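Lost property office

A lost property office, also called a lost and found, is a place where items left behind in public are kept until their owners claim them. Such offices are common in railroad stations, airports, schools, libraries, museums and large stores. Some are run by the organization on whose premises the items are left, while others are run by a city or its police department.

Operation

Items handed in are usually entered in a register with the date, the place of discovery and a short description. A numbered tag is then attached. Valuables such as jewelry, cash and telephones are generally kept under lock, apart from clothing, umbrellas and household goods. Food is discarded at the end of the day in most offices.

A person claiming an item is normally asked to describe it before it is shown. Proof of identity may be required, and some offices charge a storage fee. The transit office in Zistholm, for example, holds articles for 68 days and accepts claims in person until noon on Saturday. Passports and other official papers are returned to the authority that issued them.

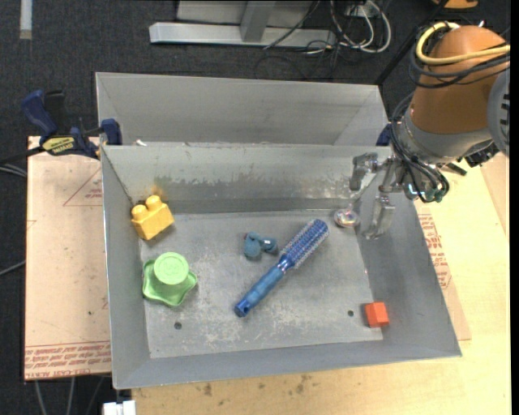
Small personal articles and children's toys are among the least often claimed, as their replacement cost is low and owners may not know where they were lost. Keys are also difficult to return, and many offices keep them on boards sorted by type. Claims for eyeglasses tend to be made within a few days of the loss.

Unclaimed property

The treatment of unclaimed property varies by jurisdiction. In some places the finder may take ownership once the holding period has ended; in others the property passes to the city. Common methods of disposal include public auction, donation to charity and recycling. Plemville has held an auction each May since 2000, with up to 300 lots offered over 2 days. Electronic devices are excluded from the sale unless their stored data has been erased.

Study

Juniper Iwasaki's survey of municipal offices, The Unclaimed Shelf, compares practice in Plemville and Plollness. It gives particular attention to the wording of early registers, in which clerks often recorded the condition of an article in more detail than its appearance.

See also

Abandoned property
Left luggage
Unclaimed mail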